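Call for Participants: Help Us Write Plain Rules for Tidying Robots in the Home

Posted by Nayeli Barrera, Medrano Home Practice Group
Sessions begin in September – rolling sign-up until places are filled

Two-armed machines are getting pretty good at picking up after people, and the written practice for them has fallen behind. Most of what exists was drafted with factory floors in mind, with fences and floor tape and a trained operator in boots. Bedrooms have duvets that hang down, lamp cords, kids' toys and somebody who wants to sit down with a coffee. We want a working code that fits those rooms, and we want people who live in ordinary rooms to help us write it!

We are looking for 11 participants for the next round. You don't need a technical background. Past groups have included a hotel housekeeper, a retired school nurse and two people who signed up together because they couldn't agree about where a robot should be allowed to put things.
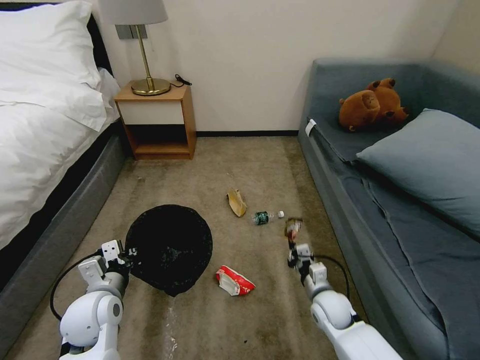 The draft (we call it Trallberg, after the street where the first version was argued over) is now at revision 2. It covers four areas so far: what may be picked up without asking, how close an arm may work to a person who is seated, what counts as trash, and who can call a stop. The third one takes up the most time by far. A crumpled wrapper is easy. A crumpled receipt might be somebody's tax record, and section 3 still has no good answer for paper. If you have strong feelings about paper, please apply.

What you'd be doing

You will come in for one session, either in the morning or on a Tuesday evening from 6:30. You'll spend part of it in the room while pickup work is going on, with the draft in your hand and a pencil. Mark anything that is unclear, bossy or missing. After that we sit down as a group and go through the marks line by line. It gets lively – bring a snack.
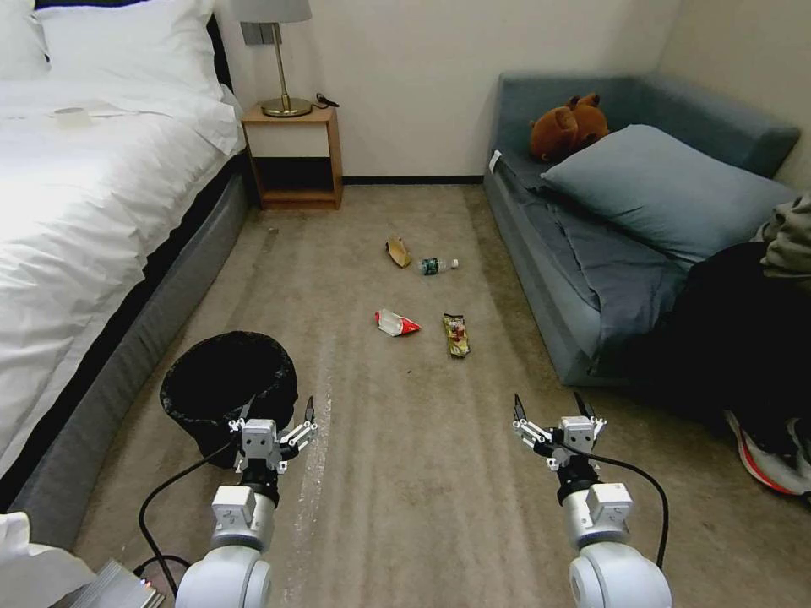
Floor pickup between bed and sofa, with the bin next to the bed base.

Ground rules for everyone in the room

Any participant can call a stop, at any time, and doesn't have to say why. Feet stay off the open floor while the arms are moving. Bags and phones go in the lockers by the door. Please don't hand things to a gripper or take things out of one. If something goes into the bin that you think shouldn't have, tell the session lead and leave it there until the arms are parked. We log every one of those, and they are some of the most useful notes we get.

Who can apply

Adults 18 and over who can read the draft in English. The sofa is low, so tell us if you'd like a regular chair. We'd especially love to hear from renters, people who share a bedroom, and anyone who cleans for a living.
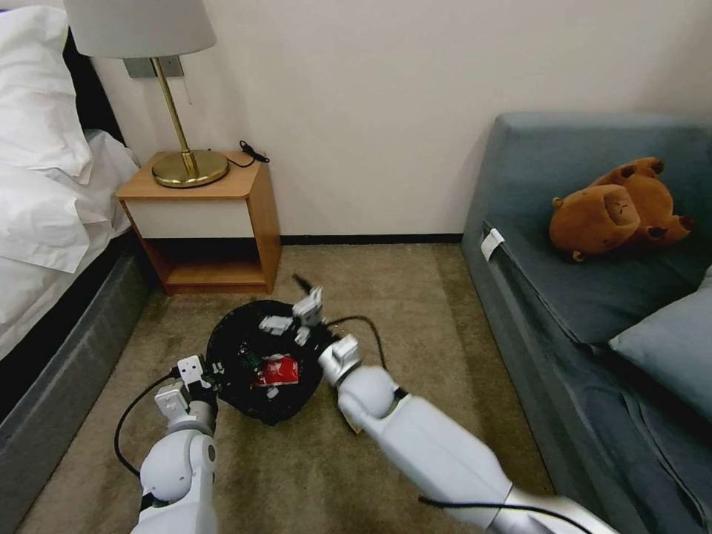 Ifeoma Shehu wrote to us after her session that the bin rule was the part she changed her mind on: she came in thinking "trash is trash" and left wanting a line in the code saying that nothing gets tied up or taken out until a person has looked inside. Her wording is in the current draft, almost untouched.

How to apply

Send a short note to Marisol Olvera's desk, attention Clisto intake, Room 1488. Tell us what kind of room you live in, which session time suits you, and one thing you would never want a machine to throw away. You'll hear back either way.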